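# Visit to Wellero, August 12, 2022

Wellero packs and presents accessories for menswear shops: ties, scarves, pocket squares. Until last year the finishing floor was handwork from start to end. Now part of it goes to two automated cells from Juvton, and I went to see what that has meant for the people on the floor.

Ilse Visser runs the training side and took me around. She started on the packing line herself and still talks like someone from the line. The cells handle boxed goods, she told me, and have done so without much trouble. Soft goods are harder. A tie never lies the same way twice, so the arms have to learn from people, and the people are the former packers. They work with a pair of hand-held grippers and do the job the way they would by hand, over and over, while the movements are recorded. 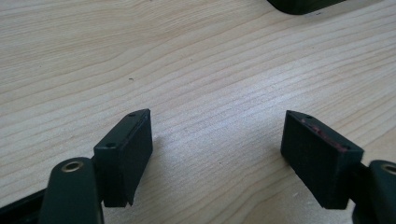
I asked how long it takes to get used to. Visser's answer was 14 shifts before the recordings are good enough to keep. Most trouble comes from the wrists. Packers are used to feeling the cloth with their fingertips, and with a gripper they have to go by eye, so they slow down and tense up. The company cut the sessions to 24 minutes after several people complained of sore forearms. There is a break between sessions, and no one does more than half a day of it.

Pay was the other thing I wanted to hear about. Recording work is paid one grade above packing. That was settled before the first session, and it took two rounds of talks. The piece rate is gone too - a person is paid for the hours, and a failed attempt costs them nothing. One packer told me she liked that part best. She was less happy about the quiet. On the old line she had people to talk to all day. 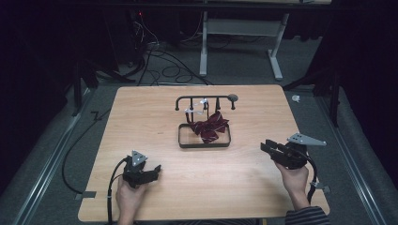 A good day brings in 280 usable recordings. Striped ties are popular with the staff, as a twist in the cloth shows up right away. Plain dark ones are slower to work with.

The harder question is what happens when the arms have learned enough. Visser did not dodge it. No one has been let go so far, but four packers who retired were not replaced. The plan is to move people to repairs and returns, where the work changes too often to automate. The firm's smaller site at Luketon is due to start in the same way, and staff there have asked to see the plan in writing first.

I left by the old packing hall. Two of the long benches are still in use for rush orders.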